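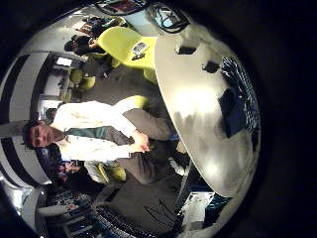 White coat, by the big table

Bandsaw tyres - glue them or not?
Started by skreekumar_n, 9 January 2021

Sreekumar Nair
Member, 587 posts

I have an old Prulel bandsaw that I bought from a school workshop. The rubber tyres had gone hard and the bottom one had a split in it, so I pulled both off and ordered a urethane pair from Stallach. The wheels are cast and in decent shape apart from the old glue, which I got off with a scraper and then 200 grit.

The Stallach leaflet says no adhesive needed. The original manual says the tyres must be bonded. The new ones are very tight and I doubt I could get glue under them without making a mess. Has anyone run urethane on one of these dry, and did they stay put?

Darlene Kowalchuk
Member, 1423 posts

The manual was written for rubber. Rubber needed gluing, urethane doesn't. Put them in a bucket of hot tap water for 10 minutes, clamp one side to the wheel and work round with a bit of dowel. I did mine on my own in July and have not touched them again.

Take the blade guard right off first. You will want the room.

Chantal Melnyk
Member

I disagree with Darlene on this one. I fitted mine dry on a smaller saw, and the top tyre crept after a few months of resawing oak. It bunched up on one side and the blade started to pulse. I took it off, cleaned everything with meths and stuck it down with Hjaltested contact adhesive. No trouble after that.

If you only cut thin stuff you may get away with it. 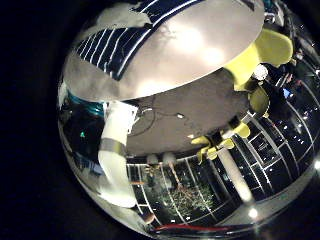 Re: Bandsaw tyres - glue them or not?

Darlene Kowalchuk
Member, 1423 posts

Chantal, was that tyre the right size for the wheel? A slightly big one will creep whatever you do. They should be a good bit smaller than the wheel before you stretch them. If it went on easily it was too big.

Chantal Melnyk
Member

It was sold for that saw. I did not measure it. It went on with hand pressure after a soak, so you might have a point, but I would still rather have glue there.

Sreekumar Nair
Member, 587 posts

Thanks both. I measured mine this morning and they are well under the wheel size, so I will try dry first. One more thing. The wheels have a slight crown and the new tyres are flat. Do I need to sand a crown into them?

Latrice Nakamura
Member

No, the tyre follows the wheel if it is an even thickness. Sanding urethane is horrible anyway, it goes stringy. Check there is no dried glue left in the corner by the lip, though. I missed a lump the size of a grain of rice and had a thump every turn. 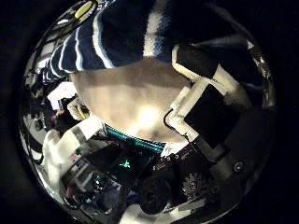
Rosaire Grewal
Moderator, Machines and Maintenance

I have moved this over from General. Two points from me.

Release the blade tension when you finish for the day. Flat spots get blamed on the tyre when the saw has been left tight for weeks.

Set the tracking again from scratch after fitting. New tyres change the wheel diameter a little and the old setting will be out. Turn the wheel by hand with the saw unplugged, and back the guides off before you start.

On glue I am with Darlene if the fit is tight. You can always add it later, and getting it off again is a rotten job.

Sreekumar Nair
Member, 587 posts

Both on, no glue. The bottom one took three goes and a second pair of hands. Tracking took longer than the tyres. It is cutting straight in pine so far, and I have a piece of ash to resaw next. I will put a pencil line across the tyre and the wheel so I can see if anything moves.

Chantal Melnyk
Member

Good idea with the pencil line. Post again when you have put some hard timber through it.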